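换租两个月之后

八月初我搬了家，从城北搬到河边一栋旧楼的四层。搬完那阵子没力气写东西，博客就空着。现在箱子拆得差不多了，把这次搬家前后的事记一下，主要是给自己留个底，下次再搬的时候翻出来看。

先说为什么搬。原来的房子住了六年，房东人不坏，但楼下开了一家夜里营业的店，凌晨两点卸货。我试过耳塞，试过把床挪到另一面墙，都只管用几天。续租的时候房租又涨了114，我算了一下，加上这笔钱可以租到一个远一点但安静的地方，就没有续。

找房子花了五个星期。一开始我在网上看，每天晚上收藏一堆，第二天去问，多数已经租掉了。后来同事Donal Madigan劝我别再收藏了，看见合适的当场打电话。我照做，那个星期看了四套，第三套就是现在住的这间。看房的时候是下午四点，太阳正好照到厨房的墙上。我知道这种事不该影响判断，但还是影响了。

签合同之前我做对了一件事，就是把屋里所有水龙头都开了一遍，马桶也冲了，又把灶台的四个火眼都点着。浴室的水龙头关不严，当场说好由房东换。做错的一件事是没有去看地下室的储物间。合同上写着含储物间，我就当它存在。搬进来才知道那间屋子里堆着上一任租客的旧床垫和两扇门板，清理费用扯了两个星期才谈妥，最后一人一半。

然后是打包。我以前搬家都是最后三天通宵装箱，这次提前一个月开始，每天晚上装一箱，装完写字。写字这件事值得多说两句。我以前写“杂物”，结果拆的时候每一箱都是杂物。这次我规定自己至少写三样具体的东西，比如“量杯、台灯灯泡、冬天的手套”。听上去很笨，可是搬进来第一个晚上我要找螺丝刀，看一眼箱子侧面就找到了。

书是最难办的。我先把书架过了一遍，凡是五年没翻过、以后也不大会翻的，拿出来放在走廊。放到最后走廊走不了人。其中一半送给了附近的二手书店，他们挑走了一些，剩下的我拖回来，又舍不得了几本。旧字典我留了，虽然查词早就用手机。我母亲在第一页写过字，扔掉不合适。

搬家公司我问了三家。第一家叫Rirport，电话里报价很低，我问有没有楼层费，对方说到时候再看，我就没有再联系。第二家Gorimport报500，包含四层楼的搬运，不含拆装家具。第三家要先付全款。我选了Gorimport。当天早上七点半来了三个人，十一点不到就装完了车，比我想的快得多。有一个花盆裂了，是我自己没裹好，不怪他们。

全部花销我记在一张纸上，押金不算，搬运、清洁、换锁、储物间那一半清理费，加上几样非买不可的东西，合计2437。其中换锁那一项是361，比预想的贵。锁匠解释说门是旧门，锁体尺寸现在不常见，要另外订。我没有办法验证他说得对不对，不过锁确实好用。

家具方面，大件只带了床、书架和餐桌。沙发留给了下一任租客，她愿意要，我也省得搬。关于餐桌我犹豫过。新厨房比旧的窄，我拿卷尺量了两次，放得下，但椅子只能放三面，靠墙那面就废了。有人建议我换一张折叠桌。我去店里看过，折叠桌都轻，胳膊肘一压就晃，我每天在桌上吃饭、写东西、改稿子，受不了晃。所以还是把旧桌子搬了过来。

搬木头桌子的经验是这样的：桌腿能卸就卸，螺丝装进小袋子，用胶带贴在桌面背后，不要放进口袋，也不要放进“重要物品”箱。桌面用旧毯子包，毯子外面再缠膜，不要把膜直接缠在木头上，天热的时候会闷出印子。抬的时候竖着走楼梯，转弯先让下面的人站稳。
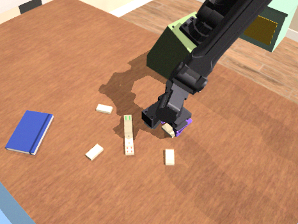
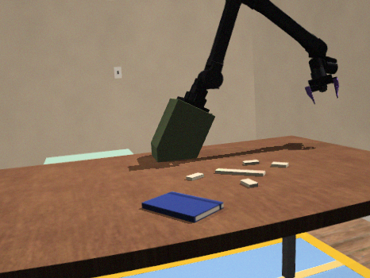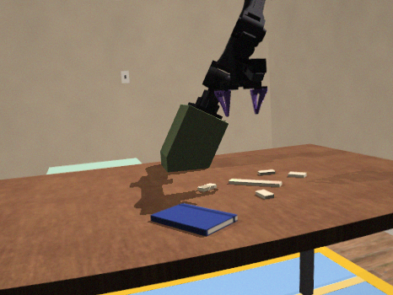

一张木桌放在窗边，两三年就能看出向光的那一头颜色变了，这话是Zoila Guzmán来吃饭时讲的，她劝我每隔半年把桌子掉个头，顺便把桌腿的螺丝再拧一遍。她还说上油不必勤，一年一次足够，上得太多反而粘灰。我问她用什么油，她说她家一直用最普通的亚麻籽油，薄薄擦一层，过一刻钟再用干布擦掉，用过的布要摊开晾着，别揉成一团丢进垃圾桶。我以前不知道布的事，回头查了一下，确实有自燃的风险。

后来我照她说的做了一次。先用拧得很干的布擦桌面，晾一晚上，第二天早上上油。整个屋子有两天都是油味，开窗也散得慢，建议挑不请客的时候做。

再说说邻居。对门住着一对老夫妇，搬来第三天他们敲门，问我有没有收到一个寄错的包裹。我没有。隔了一天包裹出现在一楼信箱上面，谁放的不清楚。因为这件事我们算认识了，现在楼梯上碰见会聊两句，多半聊电梯。这栋楼没有电梯，他们说物业讲要装已经讲了很多年。我四十多岁，爬四层还行，提着米和洗衣液的时候中间要歇一下。

安静这一点达到了预期。夜里只有河那边偶尔有车，窗户关上就听不见。第一个星期我反而睡不好，太安静了，冰箱一启动我就醒。到第二个星期习惯了，现在能一觉睡到六点半。

不方便的地方也有。最近的菜场要走二十分钟，以前楼下就是。我改成一个星期买两次，买之前写单子，浪费的菜比以前少。上班多了一趟换乘，早上要提前二十五分钟出门。回来的路上如果不下雨，我提前一站下车沿河走，这一段路我很喜欢，有人钓鱼，但我没见过谁钓上来。

地址变更比我想的麻烦。银行、保险、牙医、图书馆，每一家的手续都不一样。有的网上点两下就行，有的要寄纸质表格。我的建议是搬之前就列一张单子，把过去一年里收到过的信都翻一遍，寄信的人就是你要通知的人。我漏了牙医，结果预约提醒寄到了老地址，错过一次洗牙。邮局的转寄服务也值得办，能管半年，钱不多。

网络是入住后第九天才通的。这九天里我用手机流量，晚上基本不看视频，看完了两本拖了很久的小说。通网之后又恢复原样，这里就不多说了。

还没做完的事：浴室的镜子没挂，因为墙是瓷砖，我没有合适的钻头；阳台门下面有条缝，冬天之前要贴密封条；还有两箱书放在床底下没拆，箱子上写着“地理、旧杂志、菜谱”。菜谱那几本我想先找出来，上个星期想做一道炖菜，记不清放多少月桂叶，凭印象放了三片，味道有点重。

下一篇大概会写阳台。向东，早上有三个小时的太阳，我想种点不容易死的东西，薄荷已经买了一盆。

评论

Amparo Valderrama
写箱子那一段很有用。我下个月搬，已经写了四箱“杂物”，看完去改了。问一下，厨房的东西你是最先打包还是最后？

博主回复
分两次。不常用的锅和烤盘第一个星期就装了，剩下一个锅、一个碗、一把刀用到最后一天早上。那个锅我后来自己提着走的，没上车。

Giuliana Valderrama
瓷砖打孔可以先贴一块美纹纸再下钻，不容易打滑，转速放低，别开冲击。钻头买专门打瓷砖的那种，尖头像小矛。我家浴室就是这么挂的，挂了三年没掉。

Zoila Sánchez
储物间的事我也碰上过，里面是一整套旧轮胎。房东说是送我的，我没有车。后来合同里我都要求写一句“空置交付”，你下次也加上。

博主回复
好办法，记下了。

匿名
锁那个价格偏高，不过旧门确实难配。你可以向锁匠要一张写明锁体型号的单子，以后再换就能自己先比价。

Donal Madigan
三片月桂叶不算多，是你炖太久了。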